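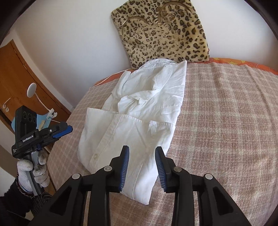

Page 23

## 4. Recording your first garment set

You've charged both grippers and finished the sync check in Section 3, so now comes the fun part! Every fold you make by hand becomes an example the Rasex model can learn from, and a real bedroom with a real wrinkled shirt is a wonderful classroom. Start with a button-up shirt. It has a collar, sleeves and a placket, so a single garment gives the learner plenty to work on.

### 4.1 Set up the bed

1. Leave the bed made, with its usual blanket. Patterns are welcome, and so are cushions at the head.
2. Drop the shirt in the middle of the bed and bunch it up a little. Don't smooth it first.
3. Stand at the side or foot of the bed, wherever you can reach the whole shirt without leaning on the mattress.
4. Turn on the room light and keep it the same for the whole set.

**Note:** White shirts on pale blankets are harder for the model to pick out, and we'd love more of them. Tag these sets `low-contrast` in Pitard before you upload.

### 4.2 Record a fold

1. Put on both knit gloves and take one gripper in each hand.
2. Hold the grippers where their cameras can see the shirt, jaws open, and wait for the double beep.
3. Close the right jaws on the hem. Lift gently until the fabric comes free of the blanket.
4. Bring the left gripper in at the collar or the nearest sleeve and spread the shirt flat.
5. Fold at your normal pace. If you miss a grasp, open the jaws and try again without stopping the recording (recoveries are some of the most useful material we get!).
6. Set the folded shirt down, open both jaws, and hold still until you hear the single long beep.
7. Shake the shirt out, drop it in a new position and go again. One set is 10 folds.

**CAUTION:** Keep fingers, loose cuffs and jewelry away from the linkage arms while the jaws are moving.

**CAUTION:** Don't pull on a button. If a jaw pad catches one, open fully and back the gripper straight out.

### 4.3 Check and label

Open the set in Pitard and play the first and last folds. Both beeps should be on the timeline, and the shirt should stay in view from the first grasp to the release. Then fill in the garment type, the surface and the starting state (bunched, flat or inside out).

If the two views drift apart during playback, run the Hrnčiar alignment again from Section 3.4. You can do this after recording, so there's no need to throw the set away.

**Note:** The Fernmont starter library shipped with 2,887 garment folds, most of them T-shirts and towels. Button-ups are where your sets will make the biggest difference, and the shared goal for this release is 1,000 new ones.

Wipe the jaw pads with a dry cloth before you store the grippers. For pants and other long garments, continue to Section 5.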